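Demonstrationsdaten für die zweiarmige Manipulation
Skript zum Praktikum, Teil 5: Vormachen durch Führen und durch Fernsteuerung

Voraussetzung ist Teil 4 (Kinematik der Arme, Greiferkalibrierung). Wer die Kalibrierung noch nicht abgegeben hat, kann am Versuch am Freitag nicht teilnehmen.

5.1 Zwei Wege, eine Aufgabe vorzumachen

Beim kinästhetischen Führen wird der Arm mit der Hand bewegt. Die Regelung kompensiert nur das Eigengewicht, die Gelenkwinkel werden mitgeschrieben. Das Verfahren braucht keine zusätzliche Hardware und ist schnell erklärt. Nachteile: Die führende Person steht im Blickfeld der Kameras, und zwei Arme gleichzeitig zu führen gelingt den meisten nur bei langsamen Bewegungen. Die Kräfte am Greifer lassen sich zudem schlecht von den Kräften der Hand trennen.

Bei der Fernsteuerung bewegt die Person ein Eingabegerät, der Roboter folgt. Im Praktikum verwenden wir das Leitarmpaar Zovell. Die Bilder enthalten dann nur, was auch das spätere Modell sieht. Dafür fehlt die direkte Rückmeldung über den Kontakt. Ob ein Stoff fest gegriffen ist, muss man am Kamerabild und am Motorstrom erkennen.

5.2 Was aufgezeichnet wird

Je Zeitschritt werden gespeichert:
- Gelenkwinkel beider Folgearme (Istwerte)
- Gelenkwinkel beider Leitarme (Sollwerte, zugleich die Aktion)
- Öffnungsweite beider Greifer
- Bild der Kopfkamera
- Zeitstempel der Steuerung

Eine Episode hat höchstens 2000 Zeitschritte. Danach bricht die Software Skangate die Aufnahme ab und verwirft sie. Als Aktion dient immer der Sollwert des Leitarms. Nimmt man stattdessen den Istwert, geht die Information über den Greifdruck verloren: Der geschlossene Folgegreifer bleibt am Stoff stehen, während der Leitgreifer weiter zugedrückt wird.

5.3 Verformbare Objekte

Ein Würfel hat eine Lage mit sechs Freiheitsgraden. Ein Tuch hat keine Lage in diesem Sinn, sein Zustand lässt sich nur näherungsweise angeben. Für die Demonstration folgt daraus:

a) Gegriffen wird an einer Kante oder Ecke, wenn eine sichtbar ist. Ein farblich abgesetzter Rand hilft der Person am Leitarm und später dem Modell.

b) Vor dem Anheben kurz warten, bis der Greifer geschlossen ist. Eine Pause von wenigen Zeitschritten reicht. Lange Pausen lernt das Modell mit und bleibt später an derselben Stelle stehen.

c) Der freie Greifer bleibt offen und im Bild. Im Beispiel hält der rechte Greifer das rote Tuch an der Sofalehne, der linke ist leer und geöffnet. Der weiße Rand des Tuchs ist dabei unten links gut zu erkennen.

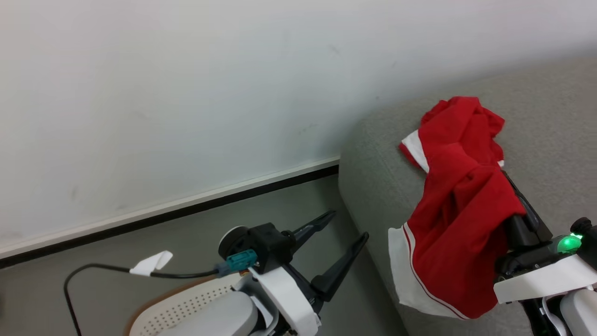
5.4 Ablauf des Versuchs

1. Leitarme und Folgearme in Grundstellung bringen, erst dann koppeln. Bei abweichender Stellung springt der Folgearm.
2. Tuch von Hand ablegen. Die Ausgangslage soll von Episode zu Episode wechseln.
3. Aufnahme starten, Aufgabe ausführen, Aufnahme beenden. Nicht nachgreifen, wenn der erste Griff misslingt und das Tuch außer Reichweite liegt; die Episode dann als Fehlversuch markieren.
4. Nach jeder Episode das Video in Skangate einmal durchsehen.

Jede Gruppe nimmt 72 gültige Episoden auf. Der gemeinsame Datensatz Valness soll bis Ende April auf 1000 Episoden kommen. Fehlversuche werden nicht gelöscht, sie gehen in einen eigenen Ordner und werden in Teil 6 gebraucht.

5.5 Aufgaben zur Nachbereitung

Tragen Sie für eine Episode Soll- und Istwert des rechten Greifers über der Zeit auf und bestimmen Sie den Beginn des Kontakts. Vergleichen Sie anschließend zwei Episoden mit unterschiedlicher Ausgangslage des Tuchs. Abgabe als PDF über die Kursseite, eine Datei je Gruppe.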